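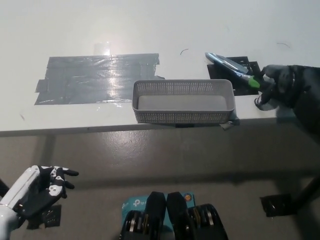 La table du club Gindeo, côté corbeille.

Taha Abdel Rahman n'avait jamais cru au ruban adhésif. Il le disait à qui voulait l'entendre, et les élèves du club, qui ne voulaient pas, en posaient quand même, bande après bande, gris à gauche, noir à droite, au motif que Pavliuk avait toujours fait comme ça.

— C'est pour les repères, lui dit-on.

— Quels repères ? Vos bandes dépassent de partout.

Il enseignait la mécanique à Temance depuis assez longtemps pour avoir vu passer trois modes et deux réformes. Le robot était la dernière mode. On lui avait collé sur le ventre une boîte bleu clair, marquée tp-link, et les élèves lui parlaient gentiment. L'épreuve du concours Mindetetti tenait en une ligne du règlement : saisir un objet sur la table, le déposer dans la corbeille. Un enfant de deux ans, pensait Taha, et il le pensait assez fort pour que Pavliuk lève la tête de son écran.

— Vous pourriez nous encourager, monsieur.

— Je vous regarde. C'est déjà beaucoup.

Le cahier d'essais était ouvert sur un tabouret. Essai 73, une écriture penchée, une colonne « résultat » où le mot « presque » revenait souvent. Taha trouvait ce mot malhonnête. Dans son atelier, une pièce entrait dans son logement ou n'y entrait pas, et l'on n'écrivait pas « presque » sur un bon de contrôle. Il tourna la page. Quelqu'un avait dessiné un chat dans la marge.

— En janvier, le jury voudra une explication, dit-il. Pourquoi la main choisit cette prise et pas une autre. Vous la connaissez ?

Pavliuk répondit que la main avait appris. Taha demanda de qui. De nous, dit Pavliuk, et il parut un peu gêné de sa réponse.

— Alors elle aura appris à poser la corbeille trop près du bord.

Deux élèves rirent. Pavliuk ne toucha pas à la corbeille, il avait son orgueil, et l'on passa au petit outil de jardin que Taha avait proposé lui-même, par malveillance, parce qu'un manche et une lame creuse ne s'équilibrent pas comme un feutre.
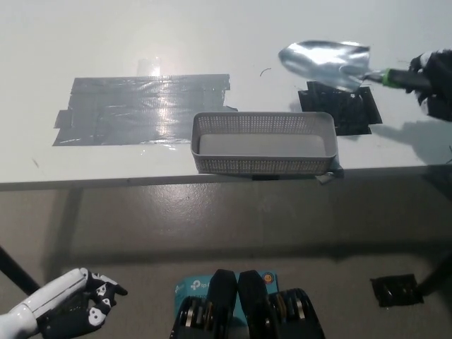
Il se surprit à retenir son souffle, ce qui l'agaça. Il avait vu des grues de chantier lever des poutres sans éprouver quoi que ce soit. Il se dit que c'était la fatigue, ou le chauffage, toujours réglé trop fort dans cette salle.

— Ne dites rien, souffla Pavliuk.

— Je ne disais rien.

— Vous alliez le faire.

C'était vrai. Il allait dire qu'une prise réussie ne prouvait rien, qu'il en faudrait cent, avec des objets que personne n'aurait choisis, sur une table qui ne serait pas la leur. Il le dirait plus tard. Il prit le stylo accroché au cahier, chercha la ligne suivante et attendit, la pointe au-dessus de la colonne, en se jurant de ne pas écrire « presque ».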